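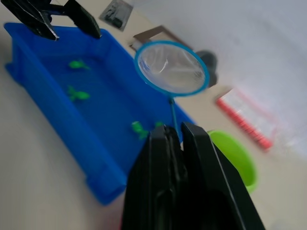 Ticket 533 – right arm lets go of the net early
Opened by Verena Bachmann, Firkwood shared workshop

Hi all! Back with my two-arm Kanau build. Scooping toy fish out of the blue tray was fine until Tuesday, and now the right gripper opens before the lift finishes. I swapped the finger pads – no change.

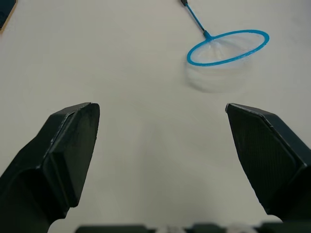

I also re-zeroed the fingers fully open and dropped the closing speed to 20. Still does it! The log shows error 61 each time. 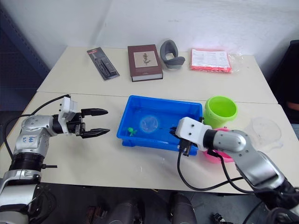 Next I'll reseat the wrist cable on the right arm – the left one has never thrown a 61. Any other ideas? Status: open.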